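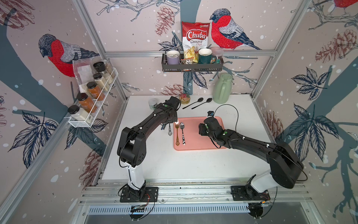 Top reply, marked helpful by the asker: Yes, you can do this without a priest or deacon, and please do! Lay people are encouraged to pray the Hours together. The leader just leaves out "The Lord be with you" and the final blessing, and ends with "May the Lord bless us, protect us from all evil and bring us to everlasting life." Everyone answers Amen and you go home. Full reply further down.

Can a few of us start Evening Prayer at our parish with no clergy?

Asked in June

Our parish in Cultthorpe used to have something on Thursday evenings, but it faded out before I moved here. I fell in love with the Liturgy of the Hours on a retreat at Grukberg last year (the psalms going back and forth across the room, I could have stayed all night) and I would so much like to have that at home. Seven people have told me they'd come. Most of them have never opened a breviary, and two are not Catholic.

What I want to know:
Do we need our pastor to lead it, or even to be there?
Does everybody need the four-volume set? It costs a fortune.
Do we have to sing? None of us are what you'd call musical.
Can the non-Catholics read?

Our pastor says he's all for it but he covers Dramton as well and can't promise to show up. Thank you in advance, I'm excited and a little scared!

3 replies

Reply 1 (marked helpful)

What a great thing to be starting. I've been part of a group like this for 11 years and it's still my favorite half hour of the week.

I put the leader question up top. Do ask your pastor for the okay to use the church or a side room, and let him know he's welcome any time. When he does come, he presides and gives the blessing in the usual way.

Books: no, don't buy the four volumes. There's a one-volume Christian Prayer that covers Morning and Evening Prayer, and even that is more than beginners want to flip through. For the first few months we put the whole thing on a folded sheet – hymn, psalms, canticle, reading, Magnificat, intercessions. Check the copyright terms for whatever translation you use before you run off copies. Some allow it for a parish and some want you to write to them.

Singing: lovely if you can, fine if you can't. We recite the psalms, side to side, with a good pause at the star in the middle of each verse. Really pause! New groups race. Then we sing the Magnificat to one plain tone that everybody had by heart in a month, and I get goosebumps every time. 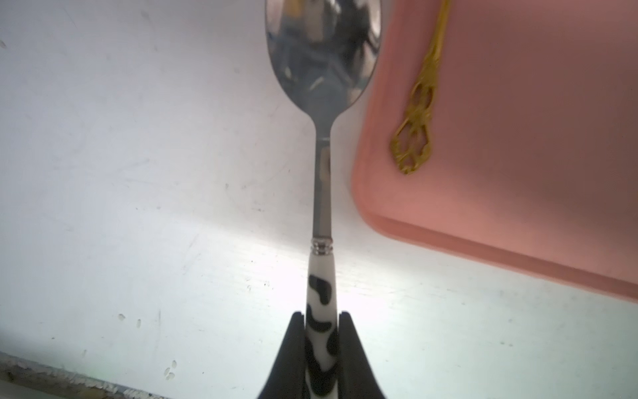
Spoon with a patterned handle.

As for your non-Catholic friends, they can pray every word with you, and I can't see your pastor minding one of them taking the short reading, but ask him. One of our steadiest readers is a Methodist.

Reply 2

just use an app

Reply 3

Agree with nearly all of Reply 1, but think about starting with Night Prayer instead. It's short, it repeats every week, and by the second month people hardly look down. Our group at Somboon House did that first and moved to Evening Prayer in Advent.

Also pick your seats so that there are two sides facing each other. We spent ages spread out in a church that holds 200 and couldn't hear the other half at all. Moving into the first two pews on each side of the aisle fixed it.

And if somebody asks why Psalm 79 isn't printed complete, the harsher verses of some psalms were left out of the current book. It came up in our first month and made for a wonderful conversation afterward.

Comment on Reply 3, from the asker: Night Prayer hadn't crossed my mind! I'll bring both to the group and see. Two sides facing is how they had it at Grukberg too.

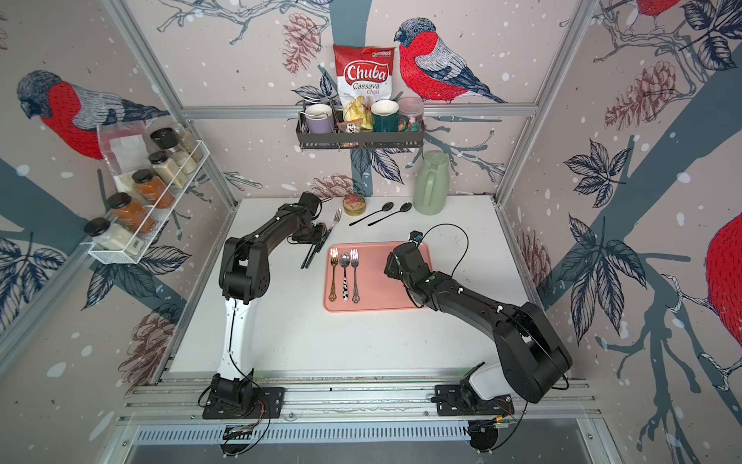
Filed under: Prayer and Worship > Parish Groups

Related questions
Which week of the psalter are we in?
Do we stand or sit for the canticle?
Is it all right to skip the hymn?
Evening Prayer when a feast falls on a Saturday

This question is open to new replies. Please keep them to the topic and be kind to beginners.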